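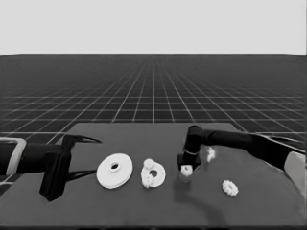
2. Kopfhörer und Lautsprecher im Vergleich
Skript zur Übung Tontechnik, Stand 6. September 2020
Bearbeitung: Ruba Rawashdeh

Vorausgesetzt wird der Stoff aus Abschnitt 1 (Schallpegel, Dezibelrechnung). Wer damit unsicher ist, rechnet zuerst die alten Aufgaben noch einmal durch.

2.1 Wandlerprinzip
Im dynamischen Wandler sitzt eine Schwingspule im Feld eines Dauermagneten. Fließt Wechselstrom durch die Spule, wirkt eine Kraft auf sie, und die angeklebte Membran bewegt sich mit. Die Kraft ist proportional zum Strom, zur Flussdichte im Luftspalt und zur Drahtlänge im Feld. Kopfhörer und Lautsprecher arbeiten meist nach demselben Prinzip, unterscheiden sich aber stark in Membranfläche und Hub.

2.2 Kennschalldruckpegel
Bei Lautsprechern wird der Pegel in 1 m Abstand bei 1 W angegeben, bei Kopfhörern dagegen am Ohr, bezogen auf 1 mW oder auf 1 V. Die Werte dürfen nicht direkt verglichen werden. Unser Übungskopfhörer, der Munia, liegt bei 93 dB an 1 mW. Mit der zehnfachen Leistung steigt der Pegel um 10 dB, also auf 103 dB.
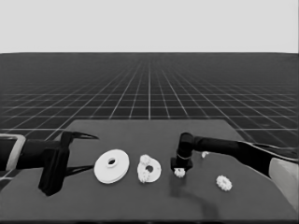 Eine Verdopplung der Leistung bringt 3 dB. Bei höheren Pegeln stimmt die Rechnung nur noch näherungsweise, da sich die Schwingspule erwärmt und ihr Widerstand zunimmt. Diesen Effekt nennt man Leistungskompression - er kommt in der Klausur vor.

2.3 Impedanz
Die Nennimpedanz ist ein gerundeter Wert. Gemessen wird der Betrag über der Frequenz. Am Zunomo, einem kleinen Regallautsprecher, hat Kiyoshi Yagi im Januar eine Messreihe mit 851 Stützstellen aufgenommen. Die Datei liegt im Kursordner. Das Maximum bei tiefen Frequenzen ist die Grundresonanz, der Anstieg nach oben kommt von der Induktivität der Spule.

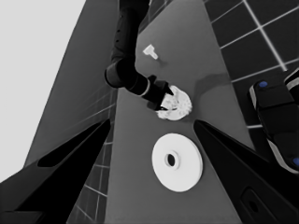
Abb. 2.3: Roboterarm über einer Tischfläche, Computergrafik

2.4 Bauformen von Kopfhörern
Geschlossene Kopfhörer dämpfen Außengeräusche und werden bei Aufnahmen getragen, damit möglichst wenig Schall ins Mikrofon gelangt. Offene Modelle lassen Schall nach beiden Seiten durch. Sie werden oft zum Mischen verwendet, sofern der Raum ruhig ist. Halboffene liegen dazwischen, die Grenze ist nicht genormt.
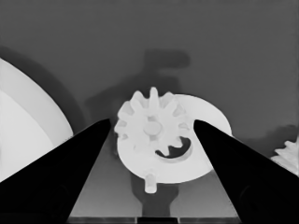 Bei geschlossenen Modellen hängt die Basswiedergabe stark vom Sitz der Polster ab. Schon ein Brillenbügel kann eine Undichtigkeit verursachen, die im Messschrieb deutlich zu sehen ist. Für die Übung deshalb jede Messung mit neu aufgesetztem Hörer wiederholen und beide Kurven abgeben.

Aufgaben zu Abschnitt 2
1. Berechnen Sie den Pegel des Munia bei 2 mW.
2. Lesen Sie aus der Messreihe des Zunomo die Grundresonanz und das Impedanzminimum ab.
3. Ein Verstärker hat 10 Ohm Ausgangswiderstand. Wie wirkt sich das auf den Frequenzgang eines Kopfhörers mit stark schwankender Impedanz aus? Skizze genügt.

Abgabe auf Papier, mit Namen auf jedem Blatt.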